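Can any of them do an actual chore yet?
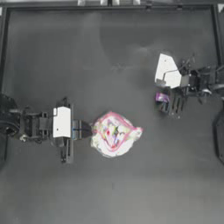
Posted by Stustska, 08/12/2021, in General Workshop Chat
18 replies

I'll put my cards on the table. I run the packing bench at a small craft supplier and I've been promised a mechanical colleague every year since I started. So what I want to know is whether two arms and a zip-top bag is a solved problem or not. The arm on the right has got hold of something small and purple, the bag is in the middle with its pinky-red zip all out of shape, and the one on the left has its jaws right up by the edge of it. I do this in my sleep. Would you let that pair loose on your orders?

---

Macaraeg wrote:

No. Next question.

---

Trulodside wrote:

Bit harsh. Picking up a little thing and holding on to it is further than most of them got when I was at college. Ours used to wave at the part and then park itself.

---

Macaraeg wrote:

Holding a thing is the easy half. Bags are horrible. They slide off when you push them, they fold when you pinch them, and clear plastic is a swine for any camera, especially with a light bouncing off the bench. Give it a rigid tray and I'd be kinder.

---

Analyn Lumanlan wrote:

We had a two-armed demo unit at our place in April doing more or less this sort of job. Small bits into pouches. It managed 23 out of 30 on the good afternoon, and the rest went on the floor or into the pouch sideways with the seal caught on them. I was quite impressed until I had to pick them up.

---

Stustska wrote:

23 out of 30 is better than my nephew.

---

Sudier wrote:

Was it closing the seals as well, Analyn? Everyone's video stops just before that part.

---

Analyn Lumanlan wrote:

It was not. I was closing the seals.

---

Sudier wrote:

So it was a machine for giving you seals to close.

---

Trulodside wrote:

You lot would have sent the first washing machine back because it didn't iron. If it puts the bits in and a person zips, that's still half the tedium gone. I'd have one for sorting screws tomorrow.

---

Macaraeg wrote:

Screws in a tub, fine, there are machines for that already and they don't need wrists. My objection is to the soft stuff. Bags, socks, bin liners, fitted sheets. Show me one opening a new bin liner and I'll hand over my house keys.

---

Stustska wrote:

I can't open a new bin liner.

---

Sudier wrote:

Cost? Trulodside, you keep saying you'd have one. For what money?

---

Trulodside wrote:

Less than a Saturday lad over 2 years, and it has to fit on the end of my bench. I've not found one. Still looking.

---

Analyn Lumanlan wrote:

If you do get a demo, take your own bags along. They brought theirs and they were lovely thick ones. Ours are the cheap sort and stick to themselves.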